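Reserve orders for a training mission overseas – does my job have to wait?

Posted Saturday by saltpier
34 comments | 2 shares

I'm in the Navy Reserve and my unit has been asked for people to help train a partner country's coast guard. The orders would run around 200 days, starting in December. It is a volunteer tour. No one is being forced to go.

My civilian job is in the parts office at Kadik, a boat repair company in Kneath. I have been there full time for a good while and this would be my first long set of orders since I was hired. I told my supervisor that I was thinking about it and he said the company only holds jobs for people who are called up, and that if I volunteer it counts as quitting. 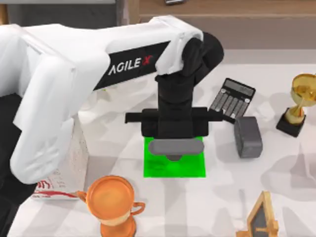 He also wants a copy of my written orders before he will even talk about it, and I don't have them yet. They may not be cut until a few weeks before I leave. I would like to do the tour but I can't come home to no paycheck. Is he right about the volunteer part? And do I have to go back to work the day after I get home?

kneath_rower

Your supervisor is wrong. The federal law is called USERRA and it covers voluntary duty the same as involuntary. You need to give advance notice, and it can be verbal or in writing. Put it in writing anyway – an email is fine – and keep a copy at home. You don't need orders in hand to give notice.

For service of more than 180 days you have up to 90 days after you finish to apply to go back. If the tour gets cut short and comes in at 31 to 180 days, you only have 14 days, so watch that. There is a five-year total limit with one employer, with some kinds of duty left out of the count. You are nowhere near it.

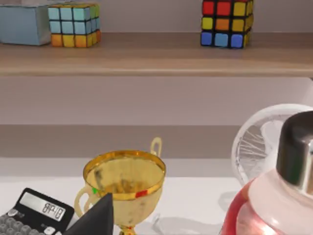 gullwing44

Agree with most of that. Ask about health insurance too. On orders over 30 days you go on TRICARE, but you can keep the work plan for up to 24 months if you want, and they can charge you up to 102 percent of the full premium. I dropped mine when I went and it started again when I came back to Timeso, no waiting period.

If they still say no, call ESGR. They will phone the company for you and it is free.

timeso_dave_b

just go, they always cave. my old boss at Kesura said the same thing and I was back at my desk in a week

saltpier

Thanks. Sent the email to HR this morning and copied my supervisor. No reply yet.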